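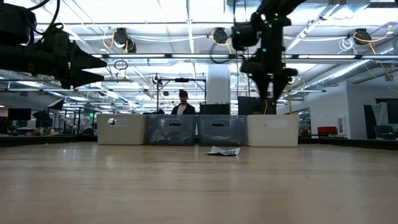 Samex today released the results of a side-by-side trial of four two-finger grippers for sorting light, mixed household items. The trial, carried out at the company's Crenshaw test hall, compared three purchased models with the Senance 2, a gripper Samex developed in-house and plans to offer to outside customers from June. Each was run on a pair of arms working over a shared table, with a row of bins along the far side, two cream and two a translucent blue-gray. Among the test items were crumpled pieces like the white one with dark blue-gray markings on the tabletop in front of the bins, a type of item that lies nearly flat in some places and lifts at the corners in others.

CRENSHAW, 27 May 2022 - The trial was set up to answer a question Samex hears often from sorting and packing customers: whether a simple two-finger gripper can handle thin, soft and crumpled items well enough to avoid the cost of a suction system. Suction tools work well on boxes and sealed bags but tend to lose hold on paper and film that have been folded or crushed.

Each gripper made 1,080 pick attempts on the same mix of items. A pick counted as good if the item was lifted clear of the table, carried to the correct bin and released inside it. An item that had to be picked a second time was recorded as a miss, even if the second attempt went well.

The Senance 2 with tapered fingers completed 1,000 of its attempts. The lowest result among the four was 652, from a model with wide, flat pads. Most of that gripper's misses came on flat items, where the pads touched the table before they closed on the edge of the paper. The same gripper did well on bottles and small cartons, and Samex does not regard the result as a judgment on its use in other work.

"Finger shape made more difference than closing force," said Kirsten Caron, test lead at Samex. "We expected to spend most of our time tuning force. In the end we set it low and left it there, and spent the time on the angle of approach."

The two remaining models fell between these results. Both use rounded fingers with a rubber coating. They held crumpled paper firmly, but the coating sometimes kept light items from dropping when the fingers opened. Operators added a short pause and a small shake at the release point, which cured most of the problem and made each cycle slower.

The trial also compared two ways of controlling the arms. In the first, each arm ran from its own controller and the two took turns over the bins. In the second, a single Skullby motion controller planned for both arms together, so that one could be moving in toward the table while the other was still above the bins. The shared controller cut the time needed for a full run by 63 minutes, with no change in the number of good picks. It took longer to set up, and Samex recommends it mainly for sites that expect to keep the same table layout for several months.

"A customer who changes the layout every week may be better off with separate controllers," said Desmond Kapoor, head of applications. "You give up some speed, but one person can move a bin and be running again before lunch."

Samex noted several limits to the work. All items were dry and clean. Nothing in the mix weighed more than a paperback book, and no glass was used. Lighting in the hall was left as it normally is, including reflections off the tabletop, and the bins stayed in one order throughout. Finger wear was checked only at the end of each run. A longer wear test is planned, using two sets of Senance 2 fingers in different materials.

The full report includes pick results by item type, the finger drawings for the Senance 2 and the controller settings used in both parts of the trial. It is available on request from the Samex applications office. Customers may also send in their own items for a short test on the same table - a box of mixed samples is enough to start with, and a written result is returned with the items.

About Samex

Samex designs and tests grippers and handling cells for sorting, packing and returns work. The company operates its test hall and applications office in Crenshaw.

Press contact: Kirsten Caron, Samex, Crenshaw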